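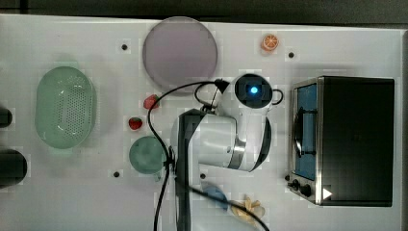

Robot arm fault tester wanted, Plultberg kitchen bench, Zandorstead

Short contract, 15 shifts, start asap. Background: in July the arm stopped mid-reach with the gripper closed and would not release on the stop button. Second time it did the same thing the trailing cable had snagged at the wrist. No injuries. Bench is limited to slow speed until we know why.

What you'd do: run pick and place with the toy food, cup, colander and plate, log every stall, check cable slack before each run, write up faults same day. Some toaster oven door work later, only once the stop circuit is signed off.

Need: 2 years hands-on with robot arms, any make. Comfortable reading error logs. Will hit stop early and not feel bad about it. Wiring experiance a plus.

Pay $46 an hour, parking free. No remote, sorry.

Send resume and one paragraph on a fault you tracked down to the Lundis Popescu hiring desk, quote job 2078. Closes 14 August 2019, might close sooner if we fill it. No agencys please.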